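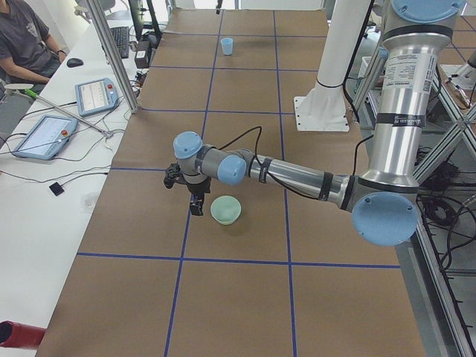
4.2 Recording a demonstration by hand guiding

Applies to Jurnis recording software with one arm active. Read section 4.1 (Stopping the arm) first.

Before you start

1. Keep the teach pendant where you can reach its red emergency stop with your free hand.
2. Move the second arm to its park position and lock it from its own pendant.
3. Place the object in the grid cell shown on the task card. Objects go upright unless the card says otherwise.
4. Open Jurnis, choose New Session, and enter the task number. The pick-and-place task in this section is 323.

CAUTION: Set the payload for the fitted gripper before you release the joints. With the wrong payload the arm can sink or drift when the brakes open.

Checking the wrist view

5. Jog the arm over an open part of the grid and select Wrist View. Tape lines should have clean edges.
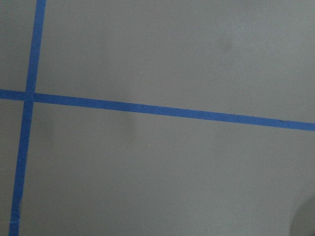
6. If the lines look soft across the whole view, clean the lens with a dry cloth and check again. Small specks on the work surface do not affect the recording.
7. Press down any tape that has lifted. Do not move a line without redoing the grid calibration in section 3.6.

Recording

8. Set the hand guiding speed limit to 15 percent for new operators. Trained operators may use up to 70.
9. Press Record, then hold the guide button and lead the arm by the forearm and wrist. Keep fingers clear of the joints and the gripper.
10. Bring the gripper down beside the object, pause briefly, and close it from the pendant.
11. Lift, carry, and lower the object into the target cell. Open the gripper and back away before you press Stop.
12. Mark the take Keep or Discard. Discard any take where the object tipped over or your hand covered the wrist camera.

Note: Error 717 means the guide button was released during a take. The arm holds its position. Discard the take and go back to step 9.

For remote control with the Vatomska handset, see section 4.3.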